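4. The open afternoon at Skinau

4.1 Setting and format

The demonstration reported here was held in the assembly hall at Skinau in December, during the site's annual open afternoon. Doors at 1 pm, closed at 5. Visitors came through in groups, each led by a staff guide from the front office, and each group stopped at our cell for one demonstration slot of 180 seconds. Sign-in sheets at the front door give 200 visitors for the afternoon. Not all of them reached us -- the hall is at the far end of the building and the last groups were cut short.

We had run the cell for invited engineers before (Section 3) but never for the general public. The aims were modest. First, to see whether the task sequence developed with Pimska would hold up when the operator was also expected to talk. Second, to collect the questions people ask when they stand in front of a working arm, unprompted, with no questionaire in their hands. Third, and this was Saarela's request as funding partner, to judge whether desktop computer assembly is a sensible public task at all, or whether we should go back to the block-stacking routine used in earlier years.

4.2 Preparation

Set-up took most of the preceding day. The cell was not moved for the event. Instead the walking route was changed so that groups came in by the side door and stood behind a floor line, with the guide at the front. The operator's desk was turned ninety degrees so that he faced the visitors and not the wall, a change he asked for himself and which we have kept.

Task programs were frozen two days ahead. No edits on the day, no exceptions, whatever the temptation between groups. The frozen set held 6 routines, drawn from the longer Skilari task list: approach and survey of the board, seating of memory, insertion of a card, handling of cables, release of a drive, and return to park. Each could be started on its own, so a group that arrived late could still see one complete routine from start to finish.

Over the month before the event we logged 980 rehearsal runs across the six routines. Rehearsals were done with the operator silent. In hindsight a mistake, see 4.4.

4.3 Conduct of the demonstrations

Operator for the whole afternoon was Ismael Frota, with one of the authors at the stop button and another taking notes at the rear of the group. Frota opened each slot the same way: name of the cell, what the arm would do next, where to stand. Then he started a routine and let people talk over it.

The notes are uneven. Groups with children produced many short questions and the note-taker could not keep up; groups from local firms produced fewer, longer ones, often directed to the operator by name and hard to hear from the back. We've therefore not attempted to tabulate them. Three themes came up often enough to report.

Speed. Visitors expected the arm to be faster. Several compared it with car-plant footage they had seen on television, and a common follow-up was whether it was "turned down" for the public. It was, in part. The speed limit for the afternoon was set lower than in the lab, and Frota said so when asked.

Damage. What happens if it pushes too hard on the board. This from parents as much as from engineers. Frota's answer was to describe the force limit and then, if time allowed, to offer his own hand-built machine at home as evidence that people push too hard too. It went over well and used up time we did not have.

Purpose. Who wants a computer put together by a robot, and is it for building new ones or taking apart old ones. Our guides had been told to say both. Groups tended to prefer the second answer, and recycling came up without any prompting from us. For the spring event we will lead with it.
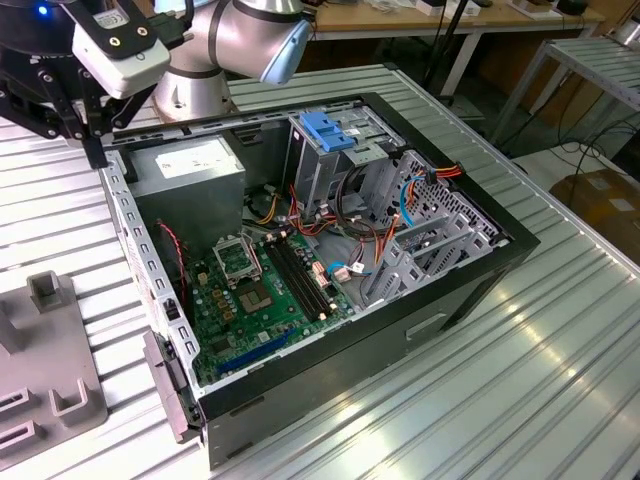
Figure 4. Work area of the demonstration cell: arm and gripper at an open desktop case lying on its side, CPU socket open and memory slots empty.

The order of routines also mattered more than we had planned for. Frota began with the survey routine for the early groups, on the grounds that it shows the full reach of the arm. Attention drifted. There is little in it for a person standing behind a line; the arm moves, pauses, moves on. From mid-afternoon he switched to opening with memory seating, and the note-taker marked fewer side conversations. One afternoon, one note-taker, so no claim is made beyond that.

4.4 What did not go to plan

Talking and operating at once is hard. Twice Frota started a routine before finishing the safety sentence, and both times the author at the stop button called a hold. No harm done, but it cost those groups a good part of their slot. Rehearsals should have been run with speech, and with somebody interrupting.

Noise was the other matter. The hall's ventilation could not be switched off and the rear half of each group heard very little. A small speaker had been packed -- it stayed in its bag, because the right cable was back at Pimska.

The frozen-program rule held, although it was argued about over lunch. We'd keep it.

4.5 Recommendations for later visits

Two operators, one to run and one to talk. A longer slot, even if fewer groups get through. Start on memory seating and leave survey for anyone who hangs back afterwards. Put the note-taker at the side of the group, not the rear. And brief the guides in the same room as the cell, so they can answer the easy questions on the walk over and leave the harder ones to us.

Saarela has agreed to carry the computer task forward to the next open day. Block stacking will be kept as a fallback.

Comments (3)

mgt_bench: Was in one of the late groups, can confirm about the sound. Couldn't hear a word at the back. Good arvo otherwise.

R. from packaging: Were the holds counted as failed runs or just dropped? Section 3 counts them, this section dosen't say.

Tilly: My son still talks about it. Please do the recycling version next time, he has a list of questions ready.

Related items
Section 3: Trials with invited engineers
Skilari task list, revised
Notes for guides and front-of-house staff
Block stacking as a public task: earlier years at Skinau

Contact the authors via the Skinau front office | Copyright the authors | Back to top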